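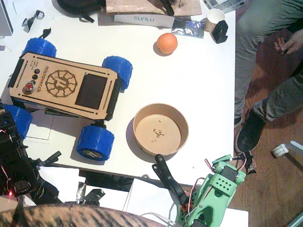 Where do I bring my things for the summer swap in Kallby?

Bring them to the side door of the old dairy, on any evening in the week before the swap. Ring the bell and wait a little, the stairs are long.

We got this question many times already, so I put it first. The summer swap is in July again, and it will be the third one since Morag Buchanan moved it from her garage. Last year 493 items came in and more than 300 found a new home the same afternoon. The remaining ones went to the Pangilinan shop on the harbor road, which sells them and pays for the school trips.

The rules are almost the same as before. You may bring up to 37 items per household. I know this number looks strange. It is how many tickets fit on one sheet of our label paper, and when we tried a rounder number we had to cut the sheets, and the small pieces got lost. You receive one ticket for each item, and with a ticket you can take any item home. A teaspoon and a winter coat both cost one ticket. Some people wrote to us that this is not fair, and we discussed it for a long evening, but pricing each object took two full days the first year and made everybody unhappy.

Clothes must be washed. Books are welcome, also in other languages, but please no encyclopedias and no computer manuals. We have no place for mattresses, large wardrobes or open paint. Shoes should be tied together by the laces. For puzzles, write on the box if a piece is missing. Many people do not mind one missing piece if they know it before.

What is new this year is the repair table. Anouk Leemans will sit there from the opening until the coffee is finished. She sews on buttons, shortens trousers and changes simple zippers, five tickets for a zipper and the rest for free. She asks that you bring your own zipper, in the right length, and that you measure the old one when it is closed. She does not do leather. The thread comes from Nodumen, who also gave us two boxes of mixed buttons — if you have lost one from an old jacket, come and look before you buy.

The choir from Clultness will sing outside at noon if it stays dry. If it rains they will sing on the stairs, and then the front entrance is closed for half an hour and you must go around by the yard.

We still look for people to carry tables in the morning and to fold clothes after closing. Folding is the part where we always have too few hands. You get soup and bread, and ten extra tickets which you can also use next year. Write your name on the list in the entrance of the library, with a phone number that we can read, please.

Unused tickets from last summer are still good. The yellow ones from the garage time are good too, Morag says, but she would like to have them back for her album.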